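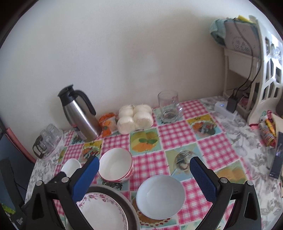 Kodunness Supper Club Opens Sign-Ups for a Second Season

VAVSTEAD, 19th July. The Kodunness Supper Club is coming back, and this time there's room for more neighbors! Sign-ups are open now for 12 evenings of home cooking, hosted in kitchens and dining rooms all over Vavstead.

The club began in March with four households on Courtois Street. By the end of the season, 29 people had cooked for the group, many of them for folks they had never met before.

"I made my grandmother's leek soup and went home with three new recipes and a bag of plums," said Mathis Boyer, who hosted twice. "I can't wait to do it again."

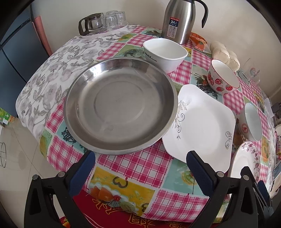
Bernadette Carré

New this season are Sunrise Tables, a set of breakfast gatherings for people who work nights, and a shared recipe booklet put together by Tronari Print Shop. Every host may send in one dish, sweet or savory.

Suppers are free. Guests bring a side, a dessert or something to drink, and hosts choose the main dish. Children are very welcome.

To host or save a seat, stop by the front desk at Vavstead Library and ask for the supper club binder.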